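Checklists won't save your dataset

Posted Oct 17, 2024

Stivalbridge put out its good practice guide for tabletop manipulation in May, and people keep sending it to me as if it settled something. It has 42 rules. I've read them all twice and I'd keep maybe six.

Take the one about surfaces. "Use a plain, repeatable background." Fine, but repeatable for whom? A cloth gets creased and picks up ink, and by episode 512 it isn't the cloth you started with. The guide wants it swapped every 1000 episodes. Where did that number come from? I asked. No answer yet.

Or object variety. Rundberg claims full compliance because it has 140 items on its list. A list tells you what somebody bought. It says nothing about how often each thing got picked up, or from which end.

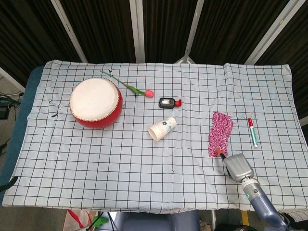 Bit-na Kong at Pakzad has a better idea, I think – write down where every object lay before the arm moved, and publish the failed grasps along with the good ones. It's dull work and it doesn't earn you a badge. Soft things with handles are where I'd start, as a grasp on the handle and a grasp on the yarn are two different problems and the guide files both under "pick."

Zillix says it will adopt the guide in full. I'd like to see their failed grasps first.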